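Sacristy and Linen Room Tips
Updated 25/06/2025
Compiled by Ojārs Rimkutė

Wax on altar cloths
Let the wax harden completely before you touch it. If the cloth is small enough, fold it into a plastic bag and put it in the freezer for an hour. Lift off what you can with the back of a butter knife. Put the stained part between two layers of plain brown paper and press with a warm iron, no steam. Move the paper each time it soaks through. Colored wax leaves a dye mark, and that comes out with rubbing alcohol dabbed from the back of the cloth. Test a corner of the hem first.

Wine on purificators
Rinse in cold water the same day, and pour that first rinse into the sacrarium or onto the ground. After that they can be washed like any white linen. Skip bleach. It yellows linen and weakens the hem stitching. Soaking overnight in oxygen powder does the job on old stains.

Ironing
Iron linen damp. Corporals are ironed face down and folded in thirds both ways, so any crumbs stay inside. Keep starch light on anything that will be folded, or it will crack along the creases.

Folding and sorting
Sort on a clean, hard surface that you have wiped and dried. Put the large cloths down first and work up to the small pieces. Mark storage boxes on the short end, where the label shows on the shelf.

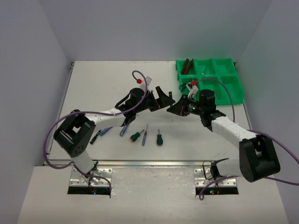

White work platform with a metal rail along the front edge.

Storing large cloths
Roll them on a cardboard tube covered with acid-free tissue. Folded cloths get brown lines at the folds after a year or two. If you only have drawer space, refold along different lines every February when the Christmas things are put away. Cedar blocks are fine in the drawer but should not touch the fabric.

Brass candlesticks
Most newer ones are lacquered and need only warm water and a soft cloth. Polish will strip the lacquer in patches. On bare brass, use a small amount of polish, rub along the length, and wipe out the crevices with a cotton swab. Wear gloves when you set them back in place, as fingerprints show up within days. To get wax out of the socket, stand it upside down on foil in a 150 degree oven for ten minutes. Do this only if it is solid brass, with no felt on the base.

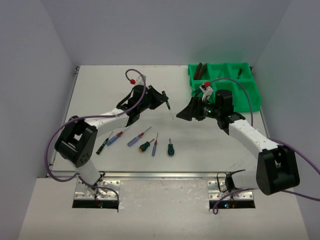
Can tarnished brass be cleaned with vinegar and salt?
It will take the tarnish off, but it is harsh and can leave a pink tone on the metal. Keep it for bare pieces of little value, rinse well and dry at once.

Incense and charcoal
Line the thurible bowl with foil before lighting. Empty ash into a metal can with a lid and leave it a full day. Resin on the chains softens in very hot water with a little washing soda.

Loose fittings
Check the screws on candle stands, hymn boards and cabinet hinges twice a year. Tighten by hand until snug and stop. A screw that turns without gripping in wood can be packed with a wooden toothpick and a drop of glue, then trimmed flush.

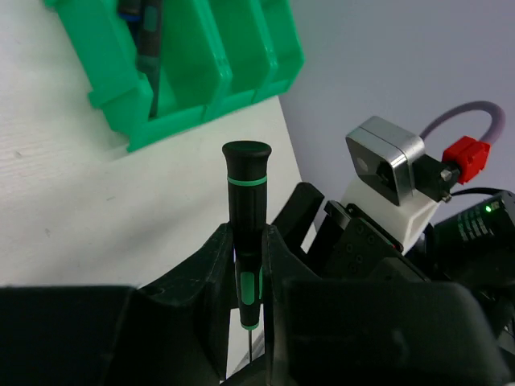

Precision screwdriver with a black and green handle.

Candle followers
Soak glass followers in hot water with dish soap and wipe with a paper towel while still warm. Do not pour the water down the sink. Let it cool, skim the wax and throw that in the trash.

Corrections and additions can go to Mark Anthony Samonte, Box 1017.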